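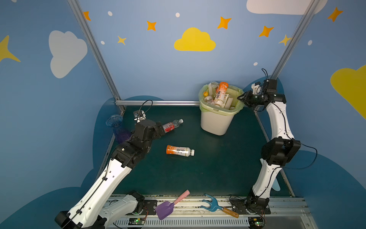
The empties problem

Marietjie Mtshali has opinions about bottle caps, and she would like you to sit down first.

Should they come off before the bottle goes in the bin? "Ask four people and you'll get a fight," she says. She runs the shared floor at Kulero, where 81 people work, all of them thirsty and most of them in a hurry. The place got rid of its desk-side trash cans in March. Since then the empties have gone to a few lined bins, and the question of who puts them there has soured more than one friendship.

Mtshali grew up in a house where every jar was rinsed and kept. Her mother had nearly 200 of them in the garage. "For jam," she says. "She did not make jam."

I ask what she learned from that. She thinks it over for longer than the question deserves. "That you have to let go of the lid as well."
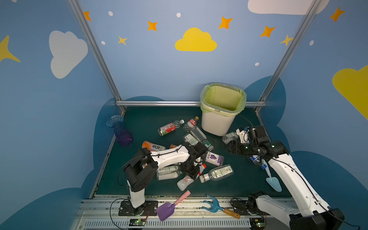 What people drink

You can learn a lot about coworkers from a pile of empties, most of it unflattering. Mtshali had expected water. She got bottled tea, something milky, and something with grapes on the label that she has yet to catch anyone buying.

"People think a clear bottle is clean," she says. "Then you pick it up and there's an inch of something in the bottom, and now it's on your shoe."

Her rules fit on an index card, which she taped up and which someone corrected in red pen. Empty it in the sink. Squash it if it squashes. Put it in the bin, and she is firm about the word in. Beside the bin is a different place. So is on top of the bin once the bin is full, although she concedes that people show real engineering talent there.

The squashing gets about half the obedience of the rest. Delali Darko, two rooms over, flattens everything with the heel of his hand and can be heard doing it. Others set a big jug in whole, like a guest of honor, and walk off. 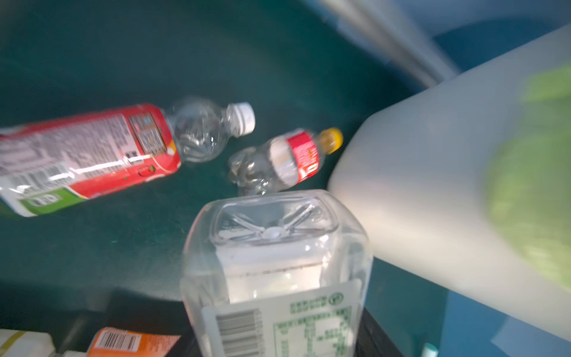

She has tried asking nicely. She has also tried a chart, with names on it, and that lasted until lunch. Her current approach is to change the bag before it needs changing and to fold the edge well over the rim so it doesn't slide down inside. She buys the liners in packs of 100 and considers them the best money Kulero spends. "The thin ones are a false economy. You lift it and the bottom stays where it was."

Does she sort by color, by label, by size? She looks at me as if I had proposed ironing them. "I'm trying to get them off the table," she says. "One thing at a time."

As for the caps, she leaves them on. A loose cap rolls under things, and she is the one with the flashlight. She says this with the calm of a woman who has already read the complaints.

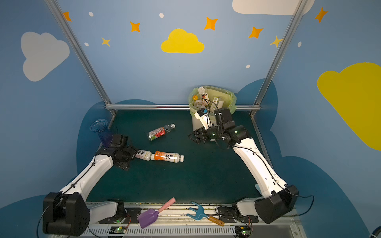

Rianne Dekker
Staff writer, workplace and home

I visited in the afternoon and stayed for 20 minutes longer than planned, mainly to hear about vases. Mtshali is against them on any table where people also leave drinks. Something will be put in the vase, she says, and it won't be flowers. The last time it was a tea bag.

Before I left she asked what I intended to do with my water bottle. I said I was going to finish it on the train. She nodded and held the door, and watched to see that it came with me.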